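About Huvosico

Skip to content
Home What we do About us Join us Contact

Who we are

Huvosico is an independent testing laboratory on the Millgate estate. We check water, soil and foodstuffs for farms, small dairies, breweries, councils and anyone else who needs to know what is in a sample and would like the answer soon. There are 47 of us, counting the drivers, and we count the drivers because nothing gets tested until they have been round the valley and back.

Fadime Türkmen and Hubert Hollenstein started the lab in two rooms above a feed merchant's. Fadime had the chemistry, Hubert had the van. They still argue about which mattered more, usually in the kitchen, usually at about half past ten when the first deliveries are in and the kettle is on.

How the work has changed

For most of our history a working day here meant an awful lot of lifting small things out of one place and putting them in another. Tube out of the rack, tube into the reader, tube back in the rack, next tube. In a busy week the water team alone handled 3217 samples that way, and every one of them passed through somebody's fingers several times over. People were good at it and rather proud of it, but wrists got sore and by four in the afternoon you could hear the sighing from the corridor.

So we began to automate the bench work, one job at a time, starting with the ones our own staff said they'd be happiest to see the back of. We asked everybody. The list ran to nine jobs and loading the reader came top by a mile! Cap sorting was second. Label checking came third, and that one we have left alone for now because Canan Eren in reception catches things on labels that we would never think to tell a machine to look for.

What it means for the people here

Nobody lost a post over it, and that was agreed in writing before the first arm was ordered. What people do all day has changed a great deal, though. Firdevs Tatlı came to us as a bench assistant and now plans the handling runs for the whole water section - she decides what gets moved, in what order, and what should wait for a person. Two of her old bench colleagues have moved across to method development, which we never had the hours for before, and several more go out on site visits with the drivers and meet the farmers whose samples they used to know only as a barcode.

It hasn't all been smooth. The early shift found the first few weeks noisy and slow, and there was a spell in March when we did more by hand than we had the year before. We also had to learn to write things down. A person can be told "the usual rack, the usual way round", and a robot can't, so a good deal of what lived in people's heads is now in a proper folder (Dernik, we call it, after the old filing cabinet it replaced).

The handling bench

Our robot work is looked after by Fadime Uçar and a small team who are mostly former bench staff themselves, and they are fussy in the best possible way. They'll spend a morning on how an arm should come in to a single tube, because glass is glass and the neighbours are standing very close. The bench has a green top marked out in white squares, and with a plain white plastic rack sitting on it at an angle and three clear tubes upright in the holes, the two black fingers have to reach right over the rack for the one at the back. Anyone who has ever tried to pick something clear out of something white will see why the team gets excited about it. Visitors tend to stay at that bench longer than they meant to, and so do the rest of us.
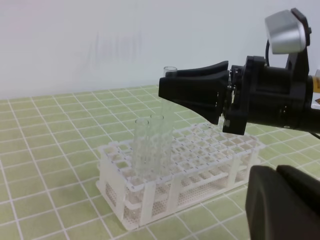
Learning on the job

Everyone at Huvosico can train on the handling equipment, whichever section they work in. The course is called Ateş, it runs in paid time, and last year we put 1066 hours into it between us. You don't need to have written a line of code. The people who take to it quickest are often the ones who spent years with a rack in front of them and know just how a tube feels when it isn't sitting properly.

Come and see us

We like showing people round. School groups, customers and anyone thinking of applying are welcome by arrangement, and mornings are best if you want to see the samples come in. Ring reception and ask for Canan.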